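About Wostley

Wostley started in 2008 as a repair bench for floor scrubbers and grew into a small testing shop. Makers send us machines that are meant to do chores, and buyers pay us to say whether they can. Mostly we say not yet. Oisín Mac Suibhne runs the place with 5 staff, and none of us sells robots.

We take a dim view of demo videos. A folded towel on a bare white bench tells you very little about a Tuesday-night kitchen, so we ask about the dull jobs first. 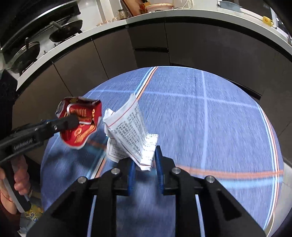
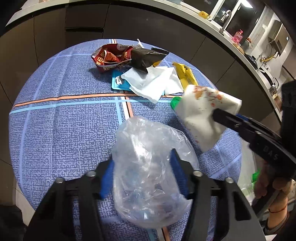 Our longest-running argument is over clearing a table. Makers like to show cups and blocks, which keep their shape when you grab them. Rubbish doesn't behave that way. A crumpled clear bag with the cloth showing faintly through it, or a food-stained tissue, is a harder test than any mug, and it's the kind we put in our reports. Menduron's arm passed 2 of our trials last March and failed 3. Hutsuliak withdrew before the wet cloth trial.

We'd be glad to be wrong. If you have a machine that can clear up after supper without a person hovering, send it to our workshop on the Zurnuvus estate. We'll publish the result whatever colour it comes out, and you'll pay the freight both ways.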